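Learning to Pick Mixed Fruit from Two-Handed Demonstrations

Project report, Group 3
Yolanda Ayala, Tarek Shehata, Bent Skov
Supervisor: Auður Stougaard

1. Background

Most grasping datasets we read for the course use rigid objects on a bare table. Fruit is harder in two ways. The pieces touch each other, so moving one moves its neighbors, and a grip that is fine for an apple can bruise a ripe tomato. We wanted to know how much a policy trained only on human demonstrations would pick up about closing width, and whether it helps to record two grippers at the same time when only one of them is lifting.

Our starting point was the Julby project from last year, in which Eleri Prosser trained a single-gripper policy on wooden blocks. We kept her training code and changed the data, the action space and the way grasps are scored.

2. Collecting demonstrations

All demonstrations were recorded with hand-held grippers in a home living room. The operator holds one gripper in each hand and works on a pile of fruit in a single dish on a patterned cloth. Each gripper logs its own pose, its jaw opening and the video from its camera. No robot is needed at this stage, which let us record much faster than we could have by teleoperation.

An episode starts with both grippers clear of the dish. The operator picks one piece, lifts it over the rim, holds it for a moment and puts it back. The lifting hand is chosen before the episode starts. The other hand can stay out of the way or work on a different piece. 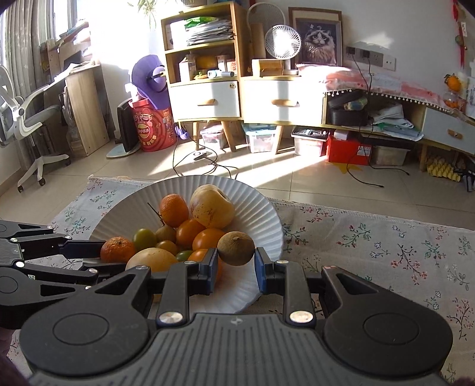
Figure 1. Lifting a kiwi, with the second gripper close by on the left.

We recorded 300 episodes. After removing those with lost tracking or a missing jaw signal, 263 were left. We held back 26 of these for validation and trained on the other 237. Bent did the first pass of labeling and Tarek checked it. The labels are the type of fruit, the lifting hand, and the time of first contact.

First contact was the hardest label to agree on. In a crowded pile the fingers often brush a neighbor before they reach the target, and in the early labels this was marked as contact about as often as it was ignored. We settled on the first video frame in which both pads touch the target and relabeled everything from the start. This took most of November.

3. Model

The policy takes the two camera views and the current jaw openings and predicts the next 16 steps of motion for both grippers. The image encoder is shared between the left and right views. We trained two versions:

Version A sees only the view and state of the lifting gripper.
Version B sees both views and both states.

Everything else is the same, including the number of training steps.

One thing we had to change from the Julby code was the jaw action. It was binary there, open or closed, and that does not work when a small tomato and a large pear are in the same dish. We predict a continuous opening instead.

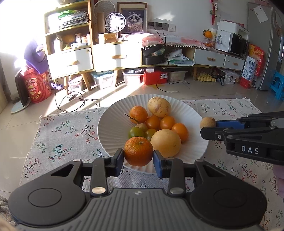 The continuous opening also made normalization more important. With the raw values, large fruit dominated the loss and the policy closed too early on the small ones. Scaling by the range of each episode fixed part of this, but it leaked information about the fruit size into training, so we went back to one fixed range for the whole dataset and gave the last few steps before contact a higher weight.

4. Results

We compared the versions offline on the validation episodes. A prediction counts as correct if the jaw opening at first contact is within 3 mm of the operator's and the gripper is on the right piece.

Version A was correct in 15 of 26 episodes, version B in 19. Three of the four extra episodes had the second gripper close to the target, where version A tended to stop short or drift to a neighboring piece. When the second gripper was far away we saw no clear difference.

Small round fruit was the weak point for both versions. The fingers hide most of the piece just before contact, and the predicted opening becomes unstable from one step to the next.

5. Limitations

With 26 validation episodes, a gap of four is not strong evidence. All the data comes from one room and one operator, and the same pieces of fruit appear in many episodes. We did not measure grip force, so we can say nothing about bruising, although that was one of the reasons for choosing fruit. Neither version has been run on an arm.

6. Next steps

Tarek will continue with the force question in the spring, using thin pressure sensors under the finger pads. Yolanda is preparing a second recording session with a different operator and a deeper dish. The label files and the training settings are in the group folder under Flellska, and the readme there lists the episodes we removed.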